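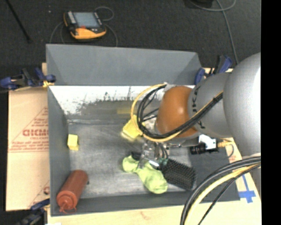
Ruth Hollis had been meaning to write to her brother since the clocks went back, and by January it had become one of those jobs that grows a little heavier every time you walk past it. She had the paper, she had the pen, and she had the good table by the window at her cottage in Tenthorpe, where the light lasted until nearly four. What she didn't have was a first line. She tried the weather, and crossed it out. She tried the cat. She looked out at the sky over the allotments, which had gone the dull scuffed grey of the floor of an old metal bin, all pale scratches with one faint smear of yellow in it, and she thought that if she were any good at letters she would put that in. Then she got up and made another pot of tea.

They hadn't quarrelled, she and Cosgrove. (It was their mother's maiden name, and he had carried it about all his life like a coat that was too big.) It was only that he had gone off to live on the coast at Patow, and she had stayed, and the telephone had never suited either of them. He shouted into it and she nodded at it. So they wrote, or had written, until the spring their mother's house was sold and there seemed to be both too much to say and nothing at all.

It was the plum tree that settled it. Young Nikau Pearce from two doors down came round with his ladder after lunch, as he had promised in the autumn and then forgotten, to see about the branch that leaned on the shed. Ruth held the ladder, and told him rather more than he could have wanted to know about the tree, how it had come as a stick in a wet newspaper from the old garden, and how her brother had carried it on his lap for 55 miles on the bus and refused to put it down even to eat his sandwich.

"What sort is it?" Nikau asked, from somewhere up among the twigs.

"Do you know, I haven't the least idea," said Ruth. "He'd know. He used to know all of them."

"You could ask him, then."

She opened her mouth to explain about the telephone, and the house, and how long it had been, and then a bit of bark fell down the neck of her cardigan and she lost her thread entirely.

When Nikau had gone, with a jar of last summer's jam under his arm and a second one in his pocket for his gran, she sat down again at the good table. The tea was stone cold. She drank it anyway and picked up the pen.

"Dear Cos," she wrote, "what kind of plum is it? It has had a branch off today and looks very sorry for itself, but there are buds. I made 2 batches of jam from it in August and one of them set."

After that it came quite easily — the shed, the cat, the new people at the post office, the sky. She filled both sides and had to turn the paper and write up the margin, the way their mother used to, and she walked down to the box in her slippers so as not to think better of it.

His answer was there by the end of the following week, a fat envelope with too many stamps. He had started without any greeting at all.

"Victoria, you goose," it began. "Which one didn't set?"

Comments (3)

plumduff
Oh, I did enjoy this. My sister and I are just the same on the phone, we both wait for the other one to hang up.

Marrowfat
Lovely story. Small grumble, a Victoria will usually set if you pick a few on the green side and don't drown them in water. Poor Ruth!

hen_on_the_hill
The stick in the wet newspaper took me straight back to my grandad. Will there be more about Cos? I'd like to hear his side of the bus journey.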